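School Crossing Patrol Officer, Kestoslow

We need a crossing patrol officer for the junction by Kestoslow Primary — mornings and afternoons, term time only. You will see children safely over the road and report dangerous driving to the police. Training is paid.

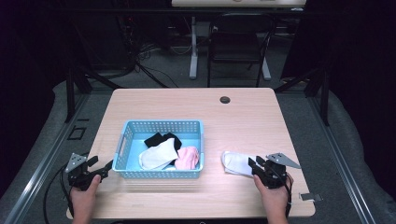 Uniform is supplied, and you wash it at home. Keep the white items apart from anything black or pink. Apply to Nazmiye Soylu by 2nd February, quoting reference 713.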